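On being the go-between

28 May 2024

My mother turned 75 in November and my brother didn't come to the lunch. I knew he wasn't coming nine days before she did. He had told me on the phone, and then said, "You'll let her know, won't you?" I said I would. I said it straight away, in the voice I use for confirming dental appointments, and it wasn't until I was washing up that evening that I noticed I was furious.

I've been thinking about that phone call on and off for six months. I have been carrying messages between members of my family since I was about as tall as the kitchen worktop. My parents had long silences when we were children. They didn't shout much. They would stop talking to each other for two or three days and I would be sent through with questions. Ask your father if he wants his tea now or later. Tell your mother I'll have it later. They were often in rooms with the door open between them, so each must have heard the other perfectly well, and I still walked through and said it.

I don't remember minding. I remember being quite proud of it. I learned to leave things out. If Dad said, "Tell her I'll have it later if that's not too much trouble," I would go in and say, "Dad says later, please." I was a good editor by the age of eight. My brother, who is three years older, went upstairs and shut his door, and I thought at the time that he was lazy.

The word the books use for this is triangulation. It comes from family therapy. The idea is that when two people can't manage the tension between them, they bring in a third, and things settle down for a while with the weight spread over three instead of two. The third person can be a child, a friend, a mother-in-law or even a counsellor. It isn't always harmful. Everyone has grumbled to a friend about a partner and gone home in a better mood. The trouble comes when it is the same third person every time, and when the two at the other corners never get round to speaking.

I came across it in an evening course at the adult centre in Wutby, which I took mainly to get out of the house. The tutor was a retired counsellor called Samuele Bassi, and in the second week he drew three circles on the board and asked us which one we usually were. I put my pen down and couldn't write anything for a bit. The woman next to me wrote a full page.

What I found useful was a thing he said about what the go-between gets out of it. I had only ever thought of it as a chore that had been handed to me. He asked us to write down what we would lose if we stopped. My list was:

Knowing everything first.
Being thanked.
Being the one they both like.
Not having to say what I think.

The last one took me by surprise. In my whole adult life I don't believe I had ever told my mother what I thought of how she treated my brother, or told him what I thought of how he treated her. I'd only ever told each of them what the other thought, with the corners sanded off. I had views of my own and they had nowhere to go. I suppose some of them came out on my husband, who would ask a simple question about the car insurance and get a five-minute answer with an edge to it.

I started trying to do it differently after the birthday lunch, and the rest of this is how that has gone, for anybody in the same spot. 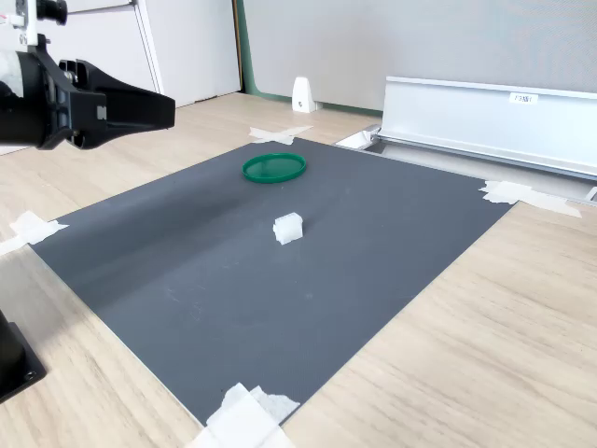
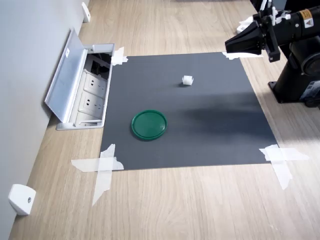 A grey mat on a wooden table.

The first thing I did was make a rule that I wouldn't pass on anything one of them could say themselves. It sounded simple. I told my brother first, as he is easier. I said, "I'm going to stop telling Mum things for you. If you want her to know something you'll need to ring her." There was a pause and he asked if I was cross with him. I said I wasn't, much. He said "Fine" and then, before the end of the same call, asked if I could find out what she wanted doing about her boiler cover. I said, "You could ask her." He laughed, so I think he'd heard it too.

My mother was harder. She doesn't ask you to pass things on. She says them near you and leaves them there. "I don't suppose your brother will be wanting those chairs." "I expect he's too busy at this time of year." For forty years I have picked those up and carried them to where they were meant to go, usually with some improvements. Now I say, "I don't know, Mum," and then there is a silence which I have to sit through. It's physically uncomfortable. My shoulders go up. I have eaten a lot of biscuits in that kitchen since Christmas.

Nothing terrible has happened in these silences. She usually starts talking about next door's extension.

The second thing was not explaining them to each other. This is a sneakier version of message carrying and I didn't count it at first. My brother would say Mum had been short with him and I would say, well, she's tired, her knee's been bad, you know what she's like when she hasn't slept. It was all true and it was all meant kindly. But it meant that whenever he had a feeling about her I was there with a cloth to wipe it up. I asked him in February what it was like, me doing that. He said it made him feel as though I was on her side. I asked my mother more or less the same question in a roundabout way and she said I had always stuck up for him. So both of them had me down as the other one's solicitor.

I've tried to swap it for asking a question. "What did you say back?" is a good one. Usually the answer is nothing.

The third thing is one I've only managed twice, and it is saying my own bit. I told my brother I had been hurt that he left me to tell her about the lunch, and that I thought he should have come, even for an hour. He lives a good 100 miles away and has a job with awkward shifts, and in the past I would have said all that for him before I got to the complaint. I left it out this time. He was quiet and said he'd think about it. He didn't ring for a fortnight, and I spent a good part of that fortnight composing texts to smooth it over. I wrote one so long that it would have had to go in several parts. I didn't send it. When he did ring, it was to talk about his daughter's driving test, and neither of us mentioned it, but the call was all right. It was a bit warmer than usual, if anything.

The other time was with my mother and it went badly. I'm not going to put the details here because she has a neighbour who reads this. I'll just say that I left earlier than I had planned and we didn't speak for four days, and I felt about six years old for all of them. My husband offered to ring her and see how the land lay. I was very tempted. Then I realised what he was offering and we both said no at the same time.

Things I'd say to someone who has just noticed they do this:

Don't announce it to the whole family at once. I drafted a speech. I'm glad I didn't give it. It would have become a thing they could discuss with each other through me.

Expect less news. I used to know everybody's business and now I find things out late. My mother and brother apparently had a conversation about her will in April and I heard about it three weeks afterwards. I felt left out, and I had to go for a walk and remind myself that this was more or less what I'd been after.

They may not talk to each other. I had half assumed that if I stepped out of the middle, the two of them would naturally meet there. They do ring a bit more. I doubt they are closer. There's an old quarrel about the house and I can't mend it, and it was never going to be mended by me rewording it.

Watch for it elsewhere. I found I did it at work as well, between two colleagues who sit within sight of each other. I'd been forwarding their emails with little friendly notes on top. I've stopped that as well, and it was far easier than stopping with my mother.

I'd also say it's worth being careful with the reading. I got rather keen for a while and went about drawing triangles round everyone I knew, including people on the bus. My friend Dee told me gently that I'd used the word four times in one lunch. It's a way of looking at a family and it has been helpful to me. Other people's families may have something else going on entirely, and if yours has violence or real fear in it then a blog post about boiler cover is no use to you and you should talk to somebody trained.

My brother is coming up in the summer to stay for two nights. He arranged it with her directly. I found out when she asked me if I had a spare duvet, and I said yes, and then I very nearly rang him to ask whether he still gets hay fever and would want the synthetic one. I put the phone back on the side. He can ask for a different duvet if he wants one.

Comments are open as usual. I read them all but I'm slow to answer.

Birdie Tran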